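Search this journal
Enter keywords, author or DOI

Dec 4, 2022
By Imre Csonka

3. Where people put their plants, and what it does to watering

3.1 Households and record keeping

We followed 40 households in the Sadora district from the first week of March, each keeping a watering diary for 30 weeks. A diary entry was short by design: which plant, where it stood, how much water, and a word or two on how the soil felt to a fingertip. By the end we had 1388 usable entries, far more than we had dared to hope for, and the written remarks proved so rich that we ended up reading every one of them twice.

Participants could keep any species they liked. We asked only that each home include at least one leafy plant in a pot without a saucer reservoir, and that nobody move a plant in the first two weeks. After that, plants were free to travel. They traveled a great deal! One family on Sârbu Street moved a single fern from bathroom to hallway to stair landing and back again, and noted the soil at each stop with real care.

3.2 Position in the room

We sorted positions into four groups: window ledge, floor, shelf above shoulder height, and work surface. The last group covers desks, dining tables and kitchen counters. Earlier work on houseplant care has mostly looked at light, and light matters enormously, but our interest was in how often a person passes within arm's reach of the pot during an ordinary day.

Kitchen islands deserve a special word. An island is long, people walk along both sides of it, and its ends are used far less than its middle. A pot tends to settle at one end, as in Figure 1, where it is out of the way of chopping and plates but still in the company of whatever else has been set down on the counter.

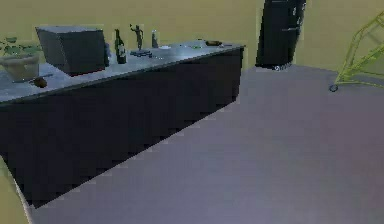

Imre Csonka
Lead author; household plant care and indoor gardening

Figure 1. Potted plant at the end of a kitchen island (rendered interior).

Plants at the end of an island or counter were watered more often than those on window ledges, and in smaller amounts. Diary after diary describes the same little habit: a glass of drinking water is half finished, the pot is right there, and in goes the rest. We came to call these "leftover waterings." They are delightful to read about, and they raise a serious question for anyone who gives advice by the calendar, since a plant that gets a splash from every passing glass is living on a very different schedule from the one on its care label.

Shelf plants had the opposite life. They were watered in rounds, usually on a weekend, with a proper can and often until water ran out of the bottom. Several participants wrote that they forgot a high shelf until a leaf dropped. Floor plants fell in between, though large ones were checked more than small ones.

3.3 Soil feel and plant condition

The fingertip scale (dry, slightly damp, damp, wet) is crude, and we love it anyway. It costs nothing and people enjoy using it. In eight homes we compared it with a Teluvo moisture probe, and the two agreed well at the dry end of the scale. They parted ways in deep pots, where the top inch could feel dry over a soaked root ball. This was most common among the counter plants in glazed pots, and we now suspect that frequent small waterings combined with slow drainage explain much of the yellowing reported in that group.

Two potting mixes were in use, the Felex blend we supplied and whatever the household already had. We found no clear difference between them in the diaries, although the coarser homemade mixes drew some wonderfully proud remarks.

3.4 Limits

All the homes were in one district with similar winters and central heating. Diaries also change behavior: a person who must write down each watering may think twice before pouring. Four households told us so directly. A second round, with half of the homes keeping no diary and receiving only a monthly visit, is being prepared, and we plan to weigh the pots at each visit as well as test the soil by hand.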